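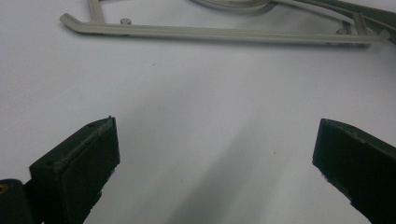 Gripper fingers over the white tabletop.

Sun 10 March

Quiet in here today, so I'm finally writing up where the property side of the notebook stands, before it all slides out of my head again. The question, for anyone picking this up cold, is whether we can get a sensible picture of small investors buying rental apartments abroad out of nothing but listing data and land registry extracts. I still think we can, but my goodness it's slow going.

Pulled the Gistum listings again this morning and got 4000 rows, same as last time, which made me suspicious. Sure enough, that is where their export stops, so we've been looking at a clipped table all along (and I had been so pleased with that tidy round number!). Split the query by district and reran it. The Protgate development alone comes to 98 units, and in the old table it had hardly any. 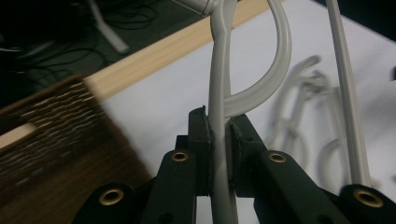 The other headache is yield. Gaseo quotes gross rent over asking price, and the Śliwiński agency sheets use net rent over the final sale price, so the two columns sit side by side looking like the same thing and they are miles apart. I've renamed them yield_gross_ask and yield_net_sale - clumsy, I know, but at least we won't average them together again. Please don't shorten them.

Took 30 of the Protgate units and matched them to the registry by hand, with a big pot of tea. Most went fine. The trouble is buyers who purchase through a company, where the registry gives the company's address and the owner may live somewhere else entirely. For now those are tagged "unclear" and left out of the foreign share. I'd like to get the hand-matched set up to 100 before May, when the new registry extract comes out and the unit numbering changes.

Still to do: redo the rent chart with the split query, ask Gistum if the row limit can be lifted, and find out whether parking spaces are in the Śliwiński prices. I have a feeling they are, at least for the newer buildings.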